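Small Bins, Big Bin: Our Waste Sorting Project

By the time we got to the third part of the report, I was pretty sick of trash, so bear with me. Our group took on the lounge and the carpeted study area in the Aasen building and tried to figure out why so much stuff ends up in the wrong place. We ran it for 5 weeks, ending in April, and logged 80 bag changes in a spreadsheet that I still see when I close my eyes.

The lounge is the nice part — light gray armchairs, a round white side table, people eating lunch at all hours. Most of what we logged came out of the little wastebaskets, and a lot of those bags were hardly used. One tissue, a gum wrapper, and out goes a whole bag! We tried 2 brands of liner, Plusero and Jater. The Jater ones tore more often when we knotted them, so we dropped them after 13 changes and I don't think anybody missed them. 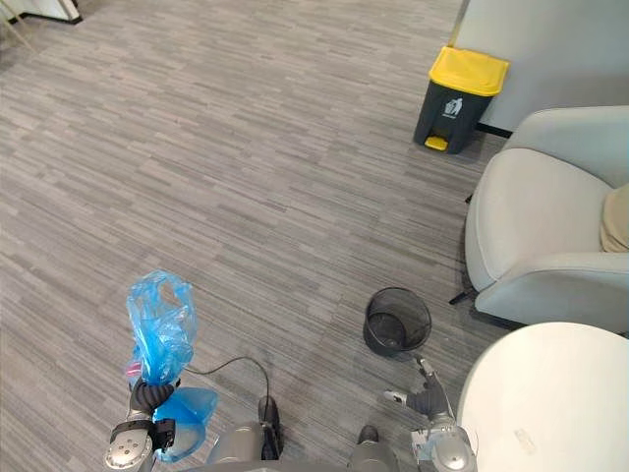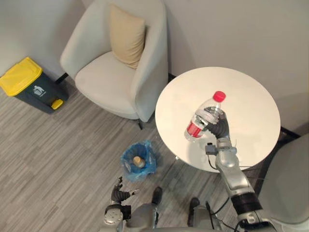 Blue bag, small wastebaskets, and the gray bin with the yellow lid over by the armchair.
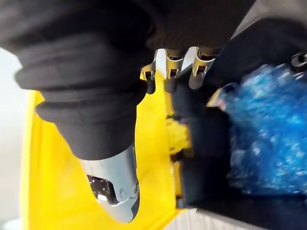 Stoltitz, who read our first draft, thought we were blaming the liners for something that was really a habit: people empty a basket because it's on the list for that day, and a better bag won't change that. Fair enough. We went back to the spreadsheet and saw that the early evening rounds had the emptiest bags by far, so the schedule does matter more than we had written.

What we changed after that was pretty simple (and cheap, which our budget appreciated). We look in the basket first, and if there's only a scrap of paper in there, we pick it out by hand and leave the liner where it is. Full bags get knotted at the neck and carried out. Folding the edge of the liner well over the rim also helps a ton — before we started doing that, ours kept sliding down inside.

We still need to weigh the bags properly, and the kitchen scale we borrowed has to go back before we can do that.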